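Budgeting for a robot arm at home: what I wish I'd written down first

So many of you wrote in after the laundry-room post asking what the arm cost and whether you should get one too, so I'm putting all my notes in one place. Fair warning, I'm a home-tips person and no kind of engineer! My brother-in-law Enda Lenihan did the wiring and most of the worrying.

Start with one job, and write it on paper. Mine was "pick things up off the bed." In our house the bed is where everything lands: toys, sticks from the yard, rolled-up magazines, the back scratcher. I very nearly bought something twice the size because the seller in Harnovholm had a big one on the floor and it looked wonderful (it would have needed its own room). Having that one line on a card in my purse saved me.

Measure the reach before you look at a single price. Get a piece of string, hold one end where the base would stand, and walk the other end to the farthest spot you want to get to. For a bed, that means the far edge of the mattress, up near the pillow too if you care about that end. Then do it again with the string held up over the bedspread, because an arm has to come down on things from above and that uses up length. I did it flat the first time and came up short.

Now the money. My second-hand Veltard arm was $764, which felt like a steal until I added the rest. The stand was $142 from Gatar and worth every cent, because the arm has to be fixed to something that won't budge. I'd priced the arm and the stand and thought I was done. I was not done! Put these on your list from day one:

Fingers for the gripper. The ones that come with it may be fine for a box and hopeless for anything thin and round.
A power strip with its own switch, somewhere you can reach without leaning over the arm.
Delivery. Ask if it's to the curb or to the room.
A spare cable. Just buy it with the arm.
Something soft to go under the stand if you have wood floors.

Ask about the gripper opening, both ways. Sellers love to tell you how wide it goes. Ask how far it closes as well. A broom handle, a wooden spoon or a kid's bat is skinny at one end and fat at the other, and it'll roll on a quilt if you look at it funny. Take your three most annoying objects along to the shop in a tote bag and ask to see them picked up. Obsa Demissie at the Rocha repair counter let me do this for a whole afternoon and even found me a fat carrot from her lunch to try.

Busy patterns: test them. If your arm is going to use a camera to find things, bring the bedspread you really sleep under, or a pillowcase from the same set. A brown stick on a plain white sheet is easy for anybody. Swirly golds and browns are a different matter, and I lose my own glasses on ours.

Try the room on the computer first. There are programs that let you put a bed, a wall and an arm together and move the whole business about with a mouse. I spent 8 evenings on mine in March and moved the base 3 times before I was happy, and every one of those moves would have meant new holes in the floor. It also showed me the elbow swings out a lot farther than the hand does, so leave space on the side away from the bed and don't hang a picture there.

Leave some money unspent. I know, I know. But you won't find out what you need until you've lived with it a few weeks, and I'd have been sore about it if I'd blown the lot on the fancier stand.

And please keep kids and pets out of the room while it's moving. We shut the door and hang a dish towel on the knob so everyone knows.

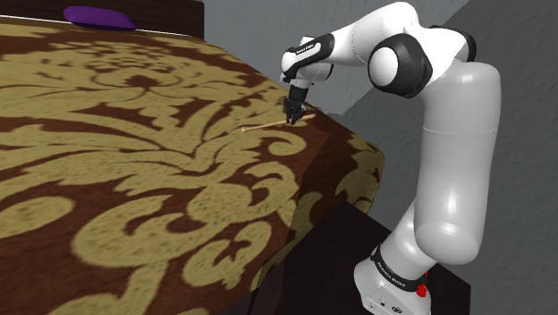
One more thing on the second-hand ones: ask for the manual and the original bolts before you hand over the cash. I got the manual. The bolts I'm still chasing, so if anyone has a spare set for an older Veltard, leave me a comment and I'll pay the postage.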